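Can a robot tidy my kitchen counter yet?

I've been promising an update on the robot arm stuff since February, so okay, fine! My question is still the same one I bug Oksana with every time she calls: when does one of these do my chores?

The job is picking up small flat things around a toaster and a mug. Seed packets, mostly. I can do it half asleep with a coffee in my hand.

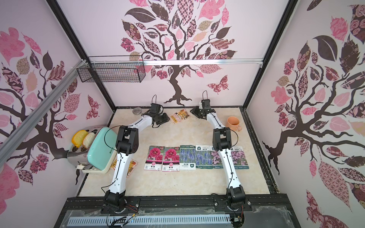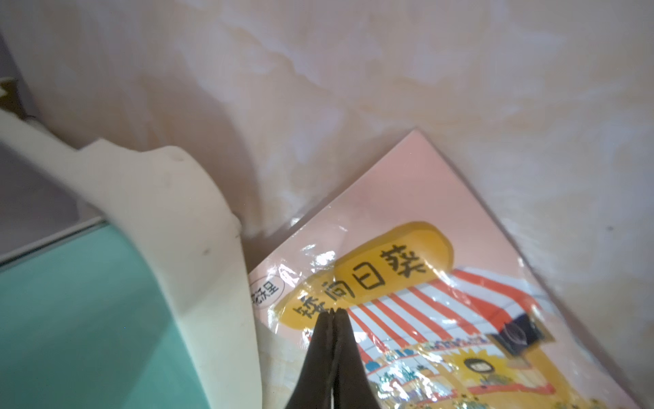
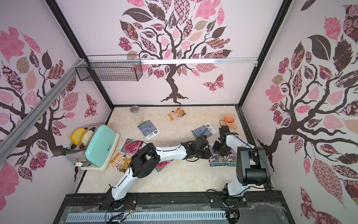 What I'd pay for

Levente says I'm too picky, but I'd want it to clear a counter in 5 minutes without me hovering. Thin slippery packaging is my big worry (I can barely get hold of it with fingernails!). Toast I'd trust it with sooner, maybe. Laundry, no way, not this year. Dae-han thinks dishes come first and we have a lunch riding on it, so tell me in the comments which chore you'd hand over.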